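Papiers peints intissés : le raccord se décide avant la colle
28/12/18

Tala Ghanem dirige l'atelier de pose de Mundbridge, qui intervient surtout dans des bureaux et des locaux techniques. Elle forme aussi les applicateurs aux revêtements à grand motif, dont la gamme Nurell.

La première erreur, selon elle, concerne le calcul des lés. « On divise le périmètre par la largeur et on oublie le rapport. Avec un rapport de 90 cm, la chute par lé peut devenir considérable. Il faut raisonner en longueur utile. »

Le support vient ensuite. Sur plaque de plâtre, elle exige une impression complète, y compris sur les bandes. « Une bande non imprimée absorbe plus vite que le reste. Le joint s'ouvre au séchage, et on accuse le papier. » Elle contrôle la planéité à la règle et fait reprendre tout écart supérieur à 3 mm.

Pour les motifs végétaux, le point de départ n'est pas neutre. Tala Ghanem trace l'aplomb au centre du mur le plus exposé, puis progresse vers les angles. La perte de raccord est reportée dans l'angle le moins visible. « Un angle n'est jamais droit. On coupe le lé, on retrace un aplomb et on repart. Plier un lé entier dans l'angle, c'est accepter la dérive sur tout le mur suivant. »

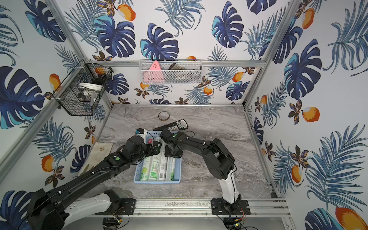

Reste la question des lots. Sur un chantier de 30 rouleaux, le service Zoubi, chargé des achats, vérifie chaque étiquette à la réception. « Deux bains différents, cela se voit surtout dans les fonds blancs. Je préfère retarder la pose. »

Le marouflage se fait à la spatule souple, du centre vers les bords, sans étirer le lé. Les coulures de colle sont essuyées immédiatement à l'éponge humide.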